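4. Washing soft items and small textiles

The Weltside compact washer has a separate program for items with pile, fleece or fur-like trim. Use it for cushion covers, lined slippers, pet bedding and padded toys. Do not use the Cotton or Quick programs for these items.

Before you start

Check the care label. If the label is missing, wash at the lowest setting or by hand. Weigh the dry load if you can. The limit for this program is 870 g, and a load over this weight will not rinse properly.

4.1 Loading

1. Shake the item outdoors or over a bin to remove loose hair and grit.
2. Close all zippers, hooks and touch-fasten strips.
3. Turn the item inside out if the label allows it.
4. Place it in the mesh bag and pull the cord tight.
5. Put the bag in the drum and spread it out by hand.

Note: Dark fabric with a light border may bleed in the first few washes. Test a hidden corner with a damp white cloth.
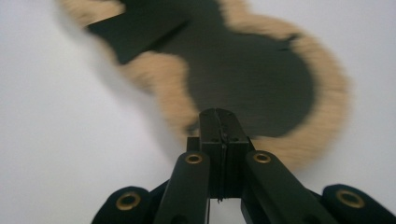 Fig. 7. Soft item with dark center and beige fluffy border.

4.2 Running the program

1. Add liquid detergent to the left tray – no more than 40 ml. Do not use powder.
2. Turn the dial to Delicate Pile.
3. Set the spin speed to 500 rpm.
4. Press Start. The door locks after a few seconds.

If the display shows code 686, the load is out of balance. Press Stop, wait for the door to release, move the bag to the center of the drum and start again.

CAUTION: Do not reach into the drum until it has stopped turning. The door may feel loose before the lock has fully opened.

4.3 Drying

Lay the item flat on a rack or towel, away from heaters and direct sun. Do not tumble dry. Brush the pile with a soft brush while it is still slightly damp, then again when dry. Thick borders dry more slowly than the center – check them before storing.

Clean the lint filter after every load in this program. See section 6.2.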